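Chapter 4
Who Owns an Idea? Inventors, Helpers, and the Paper Between Them

Before you read

Think of something you have made with another person. It might be a school project, a recipe, a garden gate, or a song for somebody's wedding. If a stranger had offered you money for it the next morning, would the two of you have agreed about who was entitled to sell? Keep your answer in mind as you go through the chapter (jot it in the margin if the book is yours), as we will come back to it when we get to joint inventors.

4.1 A disagreement at Rakville

Let me begin with a story, because I have taught this material for a good many years now and I have never found a better way in. Kanyarat Intarasuk had worked for a long time in the stockroom of a hardware supplier in Rakville, and she was thoroughly tired of drawers. She was tired of drawers that stuck, drawers that spilled, and most of all drawers whose dividers crept sideways until the washers had wandered in among the screws. One evening in April, at her own kitchen table, she sketched a divider that locked itself in place when the drawer was closed and let go when the drawer was opened. She was pleased with it, and she had every right to be!

She took the sketch to Brophy, a small workshop that built samples for people with ideas and no tools. The workshop made her a first version, which jammed. One of its people then suggested moving the catch from the side of the divider to the bottom and giving it a little spring, and the second version worked beautifully. Kanyarat paid the bill, thanked everyone warmly, and carried her sample home on the bus.

Some months later a larger company, Hurkness, offered to buy the rights to the divider. You can probably guess what comes next. Kanyarat believed the rights were hers to sell, for it was her drawer, her idea and her money. The workshop believed that the catch and the spring were what made the thing go, and that these had come from its side of the bench. The two had never signed anything except an order form, and the order form spoke of price, delivery and the number of samples (2), and said nothing at all about who would own what.

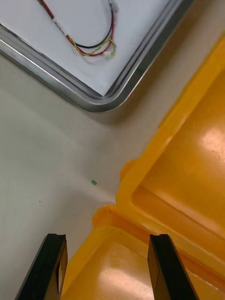
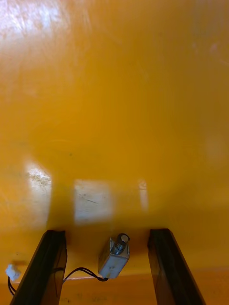
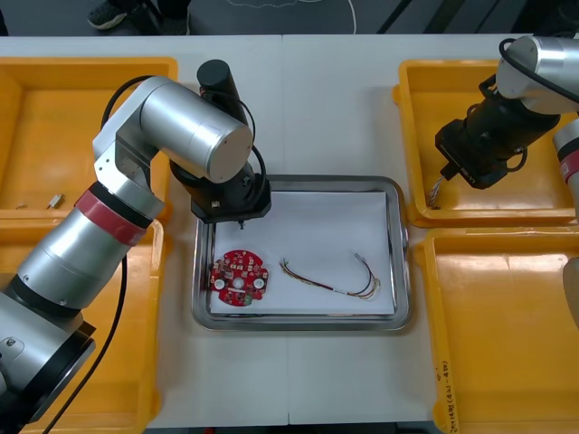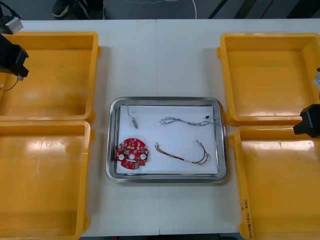
I would like you to notice that there is no villain in the story. Students often go looking for one, and I understand the temptation, but most ownership quarrels begin just like this, between people who liked each other well enough and were in a hurry to get on with the work. The order form was a perfectly good order form. It simply answered the questions that come up when you are buying a thing, and the trouble here was over the idea inside the thing.

4.2 Three questions that are easy to confuse

When a dispute of this kind lands on a lawyer's desk, the first job is to pull apart some questions that the parties have usually tangled together.

Who is the inventor? Broadly speaking, an inventor is a person who helped to think up what is claimed as new. Having the money does not make you one, and neither does owning the building. Skilled hands alone don't do it either. If you hand a machinist a complete drawing and she follows it perfectly, she has done fine work, but the thinking was finished before she started. If she changes the drawing in a way that matters, and the change ends up in the claims, we have a harder case and a much more interesting class discussion.

Who is the owner? In the United States, the rights in an invention start out with the inventor, but they can be passed along by a written agreement called an assignment. Many people who work in research jobs sign one on their first morning, somewhere between the parking form and the dental plan, and never think of it again. Where there are joint inventors and no agreement, each of them may generally make, use and sell the invention without asking the other, and without sharing the proceeds. Do read that sentence twice. It surprises nearly everyone, and it explains why Hurkness, on hearing from the workshop, went very quiet for a while.

Who may use it? A license is permission. The owner keeps the rights and lets somebody else do something with them, perhaps for a fee, perhaps for a set number of years. It can be as narrow or as wide as the two sides care to make it.

4.3 What a short agreement might have said

The agreement Kanyarat needed would have fitted comfortably on a single page. It would have named the project and said that any improvement suggested during the work would be assigned to her. It would have asked the workshop to keep her sketch confidential. It might well have given the workshop something in return, such as a higher fee or a small share of later income, for people who give away good suggestions like to be thanked in a form they can put in the bank.

Timing matters as much as wording. Signing before the work begins is easy, as no one yet knows whether the idea is worth anything and everyone is feeling generous. Once there is a buyer, the same page can take months. In the Rakville matter the file eventually ran to roughly 18 letters, and the divider stayed on a shelf the whole time they were going back and forth.

You will meet the word "consideration" a good deal in the pages ahead. It means whatever each side gives in exchange for the other's promise, and we will take it slowly when we reach it. For now, an everyday sense of a fair trade will carry you along nicely.

4.4 How this chapter is arranged

We start with inventorship and the records that help to prove it: dated notebooks, sketches, and messages between the people doing the work. From there we move to assignments, first between employer and employee and then between a customer and an outside shop. The section on licenses uses the Momley agreement, which is printed in full at the back of the book, and I'd suggest putting a bookmark there now, as you will be turning to it often.

Key terms are listed below. Don't try to memorize them today. Read them once, try saying them aloud, and let the cases do the rest.

Inventor
Joint inventor
Assignment
License
Confidentiality
Consideration
Order form

Warm-up exercise

Working with a partner, write the one-page agreement that Kanyarat and the workshop should have signed. One of you should speak for her and the other for the workshop. Swap roles when you have a draft, and mark in pencil any sentence you would no longer be happy to sign. Bring both versions to class.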